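Notice to Residents of Boridthorpe Regarding the Return of the River

The Office of Waterways at Imgate wishes to inform all residents that the river, absent since July, is expected to resume its course on 2023-09-11. Residents who have placed furniture, poultry or garden beds in the channel are required to remove them by noon.

During the absence, this Office received 507 letters. Most asked where the river had gone. The Office was unable to say, and its reply of record remains Form 11, a copy of which was sent to each household. A smaller number of letters reported hearing water at night beneath the floors of Deken Street. These were passed to the Department of Floors.

The Office also acknowledges the 12 residents who claimed to have received postcards from the river. The cards were examined and found to be damp. They have been returned to their owners.
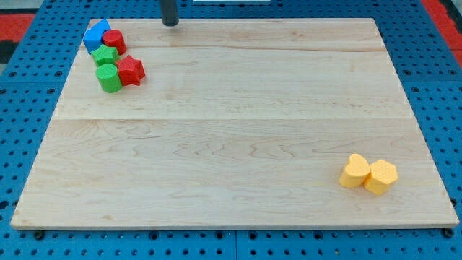
Ferry service will resume under the former schedule. The fare remains 25 cents, although the ferryman has grown used to walking across and may need to be reminded of the boat.

Residents of Sundqvist Lane are asked to leave their gates open on the first evening. The river has been away for some time — it may not remember the bend. No one should call out to it or attempt to guide it with lamps. If it stops at a door, the household should wait quietly until it moves on, and then notify this Office in writing.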